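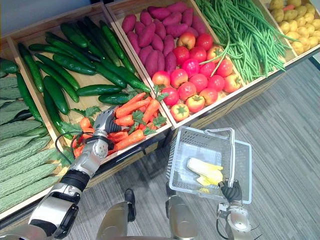
23 March 2023 - produce picking, Brideslow set

Great day. We finished on 156 episodes kept, which is the most we've had out of one sitting with the carrots in the mix, and the running total for the grocery task is now 831. I really want to get the next training run started on these before we touch anything else!

Task text as recorded: "take a carrot and put it in the basket." Left hand picks, right hand holds the basket by the handle. We tried it earlier in March with the basket parked and it was fine, but holding it gives the policy something to do with both arms the whole way through, and the transfers look so much more natural on playback.

Carrots are my new favorite item. They lie every which way, the tops get in between them, and the operator has to choose one and commit. Cucumbers are easy by comparison (long, smooth, you come in across the middle and close). With carrots I saw three or four different approaches that all ended in a good pick, and I'd like to keep every one of them. Please don't "clean up" the odd-looking ones when you go through the Tirko folder. If the carrot made it into the basket and the hand came out open, it's a keep.

Two carrots at once: keep, but tag it double. We had 6 of those. Dropped on the carpet: keep up to the drop, tag fail, stop there.

Starting contents of the basket. I varied this more than last time. Some episodes start empty, some with a piece of napa cabbage already in. I'd like the wrist view to see plenty of different basket floors, so the model doesn't learn that "basket" means "clear bottom with nothing on it." The slots make this harder than I expected - whatever is under the basket shows through as little bits of color, and from the wrist camera it can pass for something inside. More variety is the only fix I believe in.
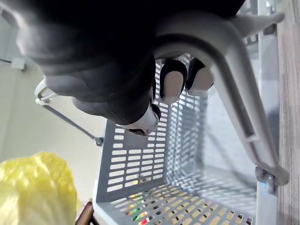 Wrist view, fingertips closed on the basket handle. Bits of red, green, orange and white showing by the slots.

Handle grasp is worth its own note. Both fingertips come together around the handle and the palm hides a lot of it, so the wrist camera mostly gets the curve and the hinge end. That's enough for a person to tell where the grip is. Whether it's enough for the network I don't know yet, but I'd love to try a run with wrist views only and see how far it gets.

Sync: Bendik recorder dropped 7 episodes near the end, all with the head stream running behind the arm states. Already thrown out, not in the 156. Restarting the recorder cleared it. If it comes back, write down the episode number and keep going, we can sort them later with the Lapiņa script.

To do
- relabel the first batch, the task text says "carrots" and should be singular
- same task with tomatoes, slower close on the left hand
- green beans?? no idea how we score a handful, but I want to find out
- hold out one crate layout for testing and don't let anyone train on it
- copy everything off the recorder before the next session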